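3.2 Trays, baskets and the sorting of small household items

The second part of the study looked at how people group small things when they are given a shallow tray and one or two baskets to put them in. We chose these containers after the home visits in Nurkdale, where most households kept a tray near the front door or on a kitchen counter and a basket somewhere close to it. The tray was used for things that would be needed again soon. The basket took what was left over, and in many homes its contents had not been sorted for months.

Across the visits we recorded 319 items in 36 homes. Food and non-food items were found together more often than we had planned for. Fruit in particular turned up next to chargers, pens, keys and mail. Earlier work by Aidoo treats fruit as a kitchen item and leaves it out of the coding scheme for desk and hallway clutter. We kept it in, and added a separate code for any container that held both.

The table setup follows from this. The table is white and has nothing fixed to it. A light green plastic tray with a raised rim serves as the near container, and woven baskets serve as the far ones. The items include a power strip with USB ports, a marker pen and fruit. Positions were changed between layouts, so that a basket did not always stand on the same side of the tray.

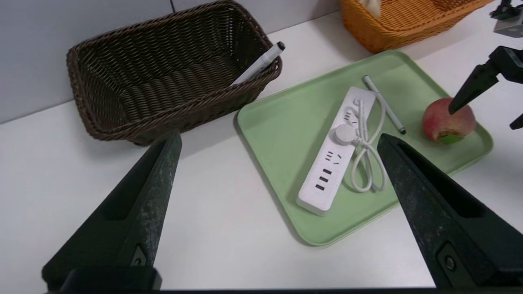 Emanuel Sandu objected at this point in an early reading of the draft that a power strip is a poor choice for a tray task, as most people would plug it in and leave it on the floor. He would have used a phone charger, or a flashlight, and he asked whether the long shape alone might push people to lay it down first and fit the rest in beside it.

We kept the power strip for two reasons. It was present in the home visits as a loose item, usually a spare. It also has a shape that makes crowding on a tray easy to see. The remark about laying it down first is a fair one, and the order of placement was added to the coding sheet as a result. Each layout now has a line for the first item placed, the last item placed, and any item moved after it had been put down.

Contact between items was coded separately from grouping. Two items are in contact if they touch at any point. They are grouped if they share a container, whether or not they touch. The difference matters most for soft fruit. In the interviews, several people said they did not mind fruit sharing a tray with hard objects but would not want it pressed up against them - bruising was the usual worry, and dust on the cord of an appliance was the other. A peach directly against a power strip is therefore coded as both grouped and in contact.
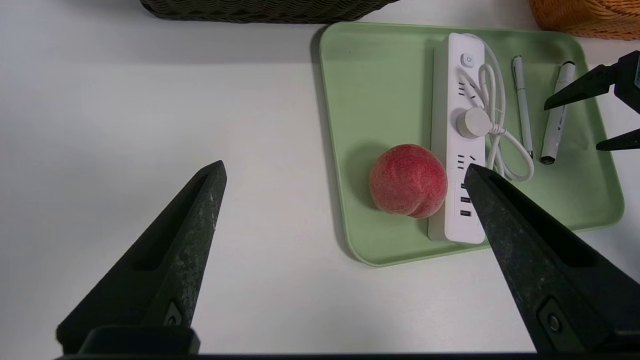
Figure 3. Peach and power strip on the tray, coded as grouped and in contact.

The rim of the tray caused some trouble in coding. An item can rest partly on the rim and partly on the table, and the two coders did not agree at first on whether this counted as being in the tray. The rule used in the Ravis layouts was that more than half of the item had to be inside. We found this hard to apply to long items and used a simpler one. If any part of the item touches the flat bottom of the tray, it is in. If it touches only the rim, it is out, and a note is made.

Baskets needed their own rule. Their sides are higher, and a pen leaning on the rim from the outside is easily mistaken for a pen standing in the basket. Items of this kind were coded as "at" the basket and were left out of the group counts.

An empty tray was also given a code. In the home visits an empty tray was rare, and people who had one tended to have cleared it that same day, often on a Sunday.
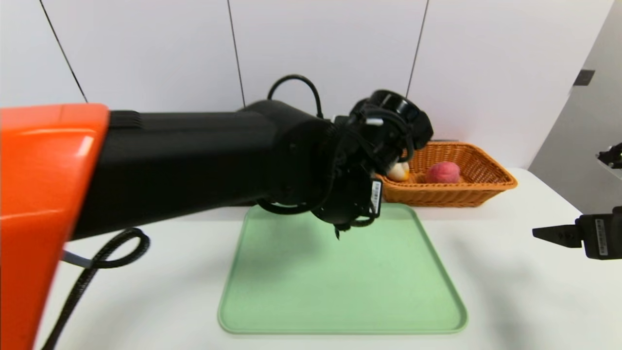
Clearing was treated as a task of its own for that reason, with the tray left in its place and only the items moved. Participants were told that they could use any basket on the table and that there was no correct answer. They were not told to keep food apart. The Tirkley protocol gives a time limit of 200 seconds for clearing, and we used the same limit so that the two sets of results could be compared. Moving an item from the tray to the bare table counted as clearing it, although the final position was noted. The results for clearing are reported separately from those for filling, as the two were scored on different sheets.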